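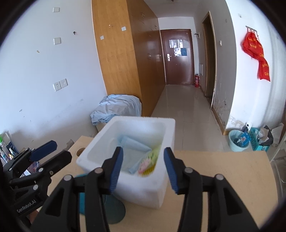 Working visit (diplomacy)

A working visit is a trip that a head of government, head of state or minister makes to another country mainly to hold talks, with most of the pageantry left out. It sits below the state visit and the official visit in the usual ranking of such trips, and above the private visit, which may involve no meetings at all. I've been keeping this article going for a good while now, and I still get letters asking whether a working visit is a snub. Mostly it isn't! It is the most common kind of foreign trip there is, and neighbors who get along well tend to use it more than anybody.

Contents
Name and meaning
How it differs from other visits
How one gets arranged
The program
The host city
Joint statements
Criticism
In fiction
See also

Name and meaning

The phrase does what it says. The guest comes to work. Different foreign ministries use slightly different labels (official working visit, working meeting, brief working visit, and my personal favorite, the "stopover with talks"), and they don't line up neatly from one country to the next. A trip that the host calls an official working visit may be written up at home as a plain official visit, because that sounds better on the evening news. When I sort these for the list pages I go with the host's label, and if the host never gave one I leave the column blank. Some readers don't like that. I've had long messages about it.

How it differs from other visits

The state visit is the big one. It's normally reserved for heads of state, so a president or a monarch, and it comes with the full package: an honor guard, a gun salute in countries that do those, a banquet with speeches, gifts, perhaps an address to parliament. Many countries only invite a given head of state once per term or once per reign.

An official visit is a step down, and it's where prime ministers in parliamentary systems usually land. There may still be a guard and a dinner, but the dinner is smaller and the stay is shorter.

With a working visit you can lose nearly all of that. There may be a handshake at a door, a photo with two flags, a meeting, a working lunch (a real one, with note-takers at the table and somebody trying to eat soup while listening to an interpreter), and then a ride back to the airport. Spouses often stay home. The host doesn't always pay for the guest's hotel, and under some countries' rules will cover only a small core of the delegation, while everyone else pays their own way.

Below all these comes the private visit. A leader on vacation abroad still gets some protection, and the local authorities still like to be told, but no one owes anyone a meeting.

How one gets arranged

Somebody has to ask, and there's a bit of theater about who. By custom a guest comes by invitation, so if a government wants to send its leader somewhere, its embassy quietly lets it be known that an invitation would be welcome. The invitation then arrives, and everybody is pleased and surprised. I love this part. Retired protocol officers love it too, and they'll talk about it for hours if you let them.

After that comes the advance trip. A small team flies out and walks the whole route: the airport, the building, the room, the stairs, the other door in case of rain. They time it all. Xóchitl Orozco, a former protocol officer who has been very patient with my questions over the years, told me that the longest argument of her career was over a chair. One leader had a bad back and needed a taller seat, and the other side didn't want their own man sitting lower. They ended up with matching chairs and a cushion that stayed out of the pictures.

Flags, seating order and language are settled at this stage as well. So is the question of who speaks first to reporters, normally the host. The guest's plane needs diplomatic clearance to land and to cross any third country on the way, and this can take longer than you'd think, particularly where one of the countries in between isn't on good terms with the guest.

The program

There's no fixed program, but a typical one runs like this. The guest arrives and is met at the airport by somebody of suitable rank, often the foreign minister or a deputy and sometimes only the chief of protocol. Next there's a one-on-one meeting between the two leaders, called a tête-à-tête if you want to sound like you've been in the business, though with interpreters and aides it's rarely just two people. Then the doors open and the delegations come in for what is known as the expanded format. The ministers talk about whatever belongs to them: energy, trade, border crossings, visas, water. Any agreements that are ready get signed, and the press comes in.

A one-on-one that runs over is usually read by reporters as a sign that something is going on. It might be. It might also be that both leaders like to talk, or that the interpreters are working consecutively, which roughly doubles the length of everything.

The host city

If you live in a capital, this is the part you know about. Roads close, trams get rerouted, and parking disappears along the route the night before. The size of the operation depends on the guest and on the threat assessment far more than on what the visit is called, so a modest working visit can shut down more of a city than a state visit from somebody less controversial.

Police generally publish the main closures ahead of time and hold back the exact timings. Often there are main and backup routes, and both may be kept clear, with residents along the second one wondering why they were stuck when no motorcade ever came by. Airspace limits are common, drone bans nearly automatic. Demonstrations are handled under local law, and where to let protesters stand (near enough to be seen? how near?) is a regular source of court cases.

Joint statements

Some working visits end with a joint statement and some don't, and you shouldn't read too much into the ones that don't. Two separate statements to the press are quite normal. Where there is a joint text, most of it will have been drafted before the plane took off, with the hard bits left in brackets for the leaders or their advisers to settle.

There's a vocabulary to these. "Frank" talks means that they disagreed. "Constructive" is a good word and "useful" is a cooler one. "Exchanged views" can mean that each side read its position aloud. I wouldn't treat this as a code book, since writers pick up these words from older statements out of pure habit, but after you've read over 200 of them you do begin to hear the tone.

Criticism

The usual complaints are cost, disruption and secrecy. Opposition parties tend to ask what came out of a visit that couldn't have been done by phone, and it's a fair question. Video calls now cover plenty of routine business. Defenders say that a fixed date forces ministries to finish things, and I have to say the people I've talked to on both sides of the table agree on that. A draft that has been sitting around since spring gets done in 4 days once there's a plane on the calendar.

The secrecy complaint is harder to wave away. A one-on-one may leave no shared record, and the two sides can come out with different ideas of what was promised.

In fiction

I get asked to expand this section more than any other, so fine! The political comedy Zepeda follows a small foreign ministry through a single working visit in which the guest keeps getting later. The novel Stindard is set mostly in a hotel corridor outside the talks, and has the best description of waiting I've read anywhere. The stage play Jundley has just two parts, both of them interpreters. I've taken out the paragraph on Jotix, as that one is about a state visit, banquet and all, and belongs on the other page.

See also

State visit
Official visit
Advance team
Diplomatic clearance
Joint communiqué
Order of precedence
Motorcade

Last revised 2025-08-24. The section on host cities is due for a rewrite in September, and I'd be glad of corrections from anyone who has worked on road closures.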